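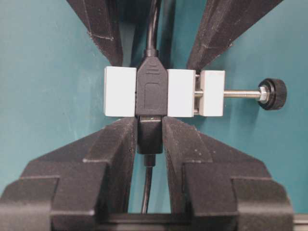 Nima Khosravi wrote in after last session to ask why I keep saying "set the shutter first" when every beginner guide says to start with aperture. Fair point, and I promised to answer it in the notes, so let's do that before anything else.

It depends on what's going to ruin your picture! If you're shooting a statue, nothing is moving, so sure, start with aperture and let the shutter land wherever it wants. But this unit is about moving subjects (dogs, kids, bikes, your cousin on a trampoline), and with those the first thing to go is almost always sharpness. So I pick the slowest shutter speed I can live with, and everything else has to work around it.

Week 4: Shutter speed and movement

Quick recap of the numbers. A shutter speed of 1/1,000 means the sensor sees light for one thousandth of a second. Go to 1/500 and it sees light for twice as long, so you get twice the light, and twice as much time for the dog to move. We call that doubling "one stop." If stops still feel slippery, go back to the week 2 handout and redo the window exercise. I mean it, everything from here on leans on it.

Starting points I use:

People walking: 1/250
Kids playing: 1/500
Bikes and running dogs: 1/1,000
Birds in flight: 1/2,000 if the light allows

They're only starting points. Something coming straight at you needs less speed than the same thing crossing in front of you, and something far away needs less than something close. Take a test shot, zoom in on the screen, look at the edges. Soft edges on the subject but a crisp background? Your shutter is too slow. Everything soft? Probably camera shake, or you missed focus.

About ISO

A lot of you are scared of ISO, and I get it, I was too. I spent my whole first year stuck at 800 or below because someone in a camera shop told me to, and I have a shoebox full of blurry birthday parties to show for it. A grainy picture of a sharp face can be fixed up pretty nicely. A blurry face stays blurry. So when you've opened the aperture all the way and you still need more light, push the ISO up and don't feel bad about it.

If you have one of the Vistgate loaners, Auto ISO is in the second menu page, and you can set a ceiling there. Try 3200 to begin with. On the Ralex bodies it's under the little wrench, and you have to turn the mode dial off full auto or the option is grayed out (three people got stuck on this last time, so check the dial first).

Panning

Okay, my favorite part. Set the shutter to 1/60, or even 1/30, and follow the subject with the camera while you press the button. When it works, the bike is more or less sharp and the street behind it turns into streaks. When it doesn't, you get soup. Expect a lot of soup! I shot 141 frames of cyclists on the hill by the bakery in June and kept four, and I was thrilled with four.

A few things that help: stand with your feet pointed at the spot where you'll take the picture and twist back toward the subject to start. Keep your elbows in. Use burst mode. And keep turning after the shutter closes, the way you'd follow through with a golf swing. Most people stop dead the moment they press.

Flash comes up every year, so briefly: we're leaving it for week 7. Most cameras have a top speed for normal flash, often near 1/200, and above that you can get a dark band across the picture.

For next time

Shoot one moving subject at 1/1,000, 1/250, 1/60 and 1/15, from the same spot, and bring all four files. Don't delete the bad ones, we'll be looking at those too. Then do twenty panning attempts and pick your best two.

Reading is the Bouazza chapter on motion, up to the bit about tripods. Skip the film section unless you're curious. We're in room 313 again, and please bring a charged battery.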